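Lob der halben Ordnung

Ich wohne seit neun Jahren in Deutschland, und in dieser Zeit habe ich viele Wörter gelernt, die ich vorher nicht gebraucht habe. Eines davon ist «Ausmisten». Meine Muttersprache ist Rumänisch, und wir haben natürlich auch ein Wort für das Wegwerfen, aber wir haben keines, das so zufrieden klingt. Wer in Deutschland ausgemistet hat, erzählt es am Montag den Kollegen, und die Kollegen nicken mit Respekt.

Ich möchte heute etwas dagegen sagen. Nicht gegen das Putzen, ich putze gern und regelmäßig. Ich meine die Idee, dass eine Wohnung erst dann in Ordnung ist, wenn auf keiner Fläche mehr etwas liegt.

Der Anlass war ein Besuch bei meiner Freundin Smaranda Lungu im Januar. Smaranda hatte einen Kurs gemacht, an zwei Wochenenden, in dem man lernt, sich von den Dingen zu trennen. Die Methode ist einfach. Man soll am Ende eine bestimmte Zahl von Gegenständen besitzen, in ihrem Kurs waren es 226, und Besteck wird einzeln gezählt. Sie zeigte mir die Liste. Ich habe die Liste gelesen wie einen Brief von einem Arzt. Es standen darauf vier Gabeln, ein Korkenzieher und kein einziges Fotoalbum.

Ihre Wohnung war schön, das muss ich sagen. Sie war hell und man konnte gut darin gehen. Aber als ich nach dem Essen fragte, ob sie eine Schnur hat, um den Karton mit den Kuchenresten zuzubinden, hatte sie keine Schnur. Sie hatte auch kein Gummiband. Sie hat mir angeboten, eine Schnur zu bestellen.

Bei meiner Großmutter gab es eine Schublade, in der waren nur Schnüre. Manche waren so kurz, dass man sie für nichts mehr benutzen konnte, und trotzdem lagen sie dort, zusammengerollt und mit einem kleinen Knoten gesichert. Man kann darüber lachen. Meine Großmutter hat aber eine Zeit erlebt, in der man die Schnur nicht bestellen konnte, und ich glaube, dass die Freude am leeren Regal auch eine Freude am Geld ist. Wer wegwirft, der vertraut darauf, dass er wieder kaufen kann. Das ist kein Verbrechen. Ich finde nur, man sollte es dann nicht Bescheidenheit nennen.

Mein Nachbar Relu Bălan sieht die Sache anders, und weil er ein vernünftiger Mensch ist, gebe ich seine Meinung wieder. Er sagt, dass jedes Ding, das herumliegt, eine kleine Aufgabe ist. Das Tuch sagt: wasch mich. Die Verpackung sagt: trag mich hinunter. Wenn man abends nach Hause kommt und hundert solche Stimmen hört, kann man nicht ausruhen. Ich verstehe das. Ich höre diese Stimmen auch, aber vielleicht höre ich sie leiser, oder ich bin mehr gewohnt, dass jemand im Zimmer spricht.
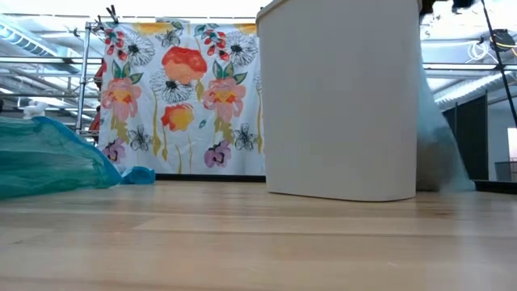
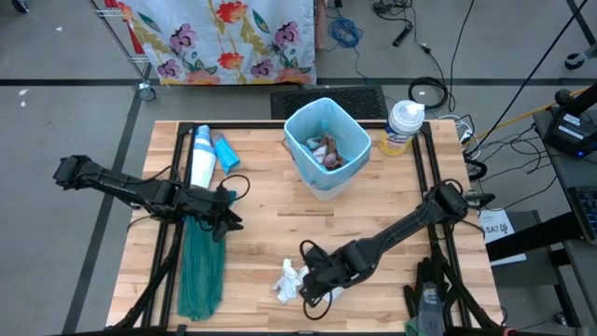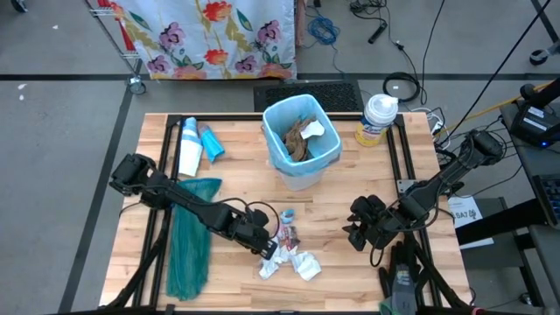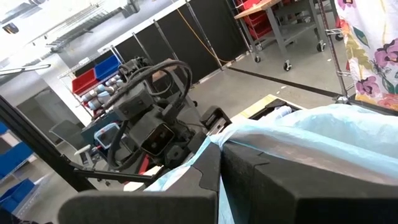
Was mich an der neuen Ordnung am meisten stört, ist ihre Sprache. Früher war eine Wohnung ordentlich oder unordentlich, und im zweiten Fall kam die Schwiegermutter und machte ein Gesicht. Heute ist die Unordnung ein Symptom. In dem Heft, das Smaranda aus ihrem Kurs mitgebracht hat, steht der Satz, dass ein voller Tisch das Zeichen eines vollen Kopfes ist. Ich habe lange über diesen Satz nachgedacht, an meinem vollen Tisch, und ich bin zu dem Ergebnis gekommen, dass ein voller Kopf mir ganz recht ist.

Dann gibt es noch die Frage, wohin die Sachen gehen. Beim Ausmisten verschwinden sie nicht, sie verschwinden nur aus meiner Küche. Der Sohn meiner Cousine, Silviu Radu, hat zwei Sommer lang in einem Sozialkaufhaus gearbeitet. Er hat mir erzählt, dass die Leute besonders am Anfang des Jahres kommen, mit Säcken, und dass sie sehr glücklich aussehen, wenn sie wieder wegfahren. Im Sack ist dann eine Salatschleuder ohne Deckel, ein einzelner Hausschuh, ein Ladegerät für ein Telefon, das es nicht mehr gibt. Silviu musste das sortieren. Einmal hat er an einem Vormittag 24 Kerzenständer bekommen, alle von derselben Dame, und keinen davon konnte man verkaufen. Die Dame hat sich bestimmt an diesem Abend sehr leicht gefühlt. Das Gewicht hatte jetzt Silviu.

Ich will nicht ungerecht sein. Es gibt Menschen, die unter ihren Sachen wirklich leiden, und für sie ist Hilfe etwas Ernstes, worüber ich keine Scherze mache. Ich rede von uns anderen, die wir eine normale Menge haben und trotzdem ein schlechtes Gewissen bekommen, wenn am Sonntag jemand klingelt. Wie oft habe ich an der Tür gesagt: «Entschuldigung, bei mir ist es nicht aufgeräumt»! Das war einer der ersten deutschen Sätze, die ich ohne Fehler sagen konnte. Bei meiner Bekannten Myrto Ververidis, die aus Thessaloniki kommt, war es genauso. Wir haben einmal verglichen, und sie hatte den Satz sogar vor der Uhrzeit gelernt.

Eine halbe Ordnung, so wie ich sie mir vorstelle, hat wenige Regeln. Das Essen ist sauber und das Bett ist gemacht. Die Papiere, die ein Amt einmal sehen will, sind in einer Mappe. Alles andere darf eine Weile dort liegen, wo man es zuletzt gebraucht hat. Das Buch auf der Treppe ist nicht vergessen, es ist unterwegs. Die Schere neben dem Telefon hat dort schon dreimal geholfen, also wohnt sie jetzt dort. Man räumt auf, wenn man etwas sucht und es nicht findet, und dabei findet man meistens noch zwei andere Sachen, über die man sich freut.

Smaranda habe ich übrigens zu ihrem Geburtstag eine Rolle Paketschnur geschenkt, 100 Meter, naturfarben. Sie hat gelacht und mich umarmt, und dann hat sie einen Moment überlegt, und ich konnte sehen, dass sie rechnete. Eine Woche später rief sie an. Die Schnur durfte bleiben, sie hat dafür den Korkenzieher weggegeben. Wenn sie jetzt Wein aufmachen will, klingelt sie bei der Familie unter ihr, die hat, soviel ich weiß, drei Stück.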